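How do you keep a shared storage closet sorted when everyone has their own idea of "put away"?

Posted by clarero_mom in Home & Organizing

Hi all, I've been reading this board for a long while and finally have something to ask. We live in a fairly small house with one good closet, the one at the end of the hall, and everything that doesn't have a home ends up in it. Batteries, gift wrap, the tube of Bostik glue with the cap stuck on, picture hooks, winter gloves, spare phone cords. I clean it out every June when the kids get out of school and by the time they go back you can't shut the door.

I've tried writing labels on everything. I have 19 bins in there (I know, I know) and each one has a nice label in my best handwriting, and my family walks right past them and sets things on the floor. My husband says he can't tell the difference between "household misc" and "hardware misc," and I suppose he has a point. My youngest is 7 and reads just fine but doesn't want to stand there reading 19 labels to put away a roll of tape.

So what works for people who share a closet? I don't need it to be pretty. I'd just like to find the tape when I want it. I'd rather not buy a whole new set of anything, but I'm open to it if there's a good reason.

packrat_no_more

Get rid of half of it. Worked for us. If you haven't touched it since last winter you don't need it. Also one junk drawer in the kitchen, everybody needs one, and don't feel bad about it.

hallcloset_heidi

Oh, I feel for you, I really do. We went through the same thing for years with a closet under the stairs that also had the vacuum in it, so you can picture how that went. I'll tell you what we ended up doing, and you can take the parts that suit your house and leave the rest.

The first thing was that I stopped sorting by what things are and started sorting by when we go looking for them. I used to have tape with the office supplies and gift wrap with the holiday things, and of course every birthday I'd be digging in both. Now there's one bin for wrapping a present and it has the paper, the tape, the scissors and the cards all together. Yes, that means we own more than one roll of tape. I made my peace with it! Same with "something broke," which is where the glue and the hooks and the little screwdrivers live.

Once I did that I got down to 9 bins, and two of those are just gloves and hats. I think the number of bins matters more than what kind they are. Ours are a mix of old shoe boxes and some from a discount place called Chacko that has since closed, and they don't match one bit.

The second thing was numbers. I got the idea from my sister-in-law's garage. You put a great big number on the front of each box, and then you tape one sheet of paper inside the closet door that says what goes in each number. It sounds like an extra step, and the first week or so everybody grumbled, but after that they just knew. "Where are the batteries?" "Four." Even my mother, who visits twice a year and has trouble with small print, can manage it. And when you change your mind about what goes where, you cross out a line on the sheet and you're done, with no peeling off labels.
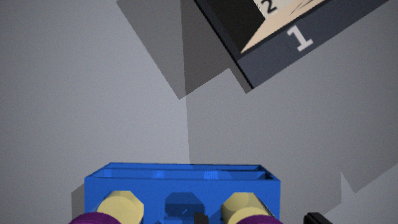

The sheet on the door does need a little looking after. I keep a pencil on a string next to it, and if someone puts something new in a box they're supposed to write it down. They do it maybe half the time, if I'm being generous. I go through it when I change the furnace filter and fix whatever is wrong, and that keeps it from getting away from me.

One more thing, and then I'll let you go. Leave a box for things that don't belong anywhere. I know that sounds like giving up, but people are going to set things down on the floor anyway, and it's so much nicer to have them all in one place. When that one fills up, I sort it while I'm watching TV. It usually takes less than a show.

I wouldn't buy anything until you've lived with it for a month or two. Let us know how it goes, I'd love to hear!

clornero_dad

Agree with Heidi on the big numbers. I'd only add to put the stuff the kids use down low. Our 8 year old was never going to put markers back on a shelf she needed a chair to reach, and I spent way too long being annoyed about that before I moved them. Heavy stuff goes on the floor, light stuff up top, kid stuff in the middle.

Also throw out that glue if the cap is stuck. You're never getting it open.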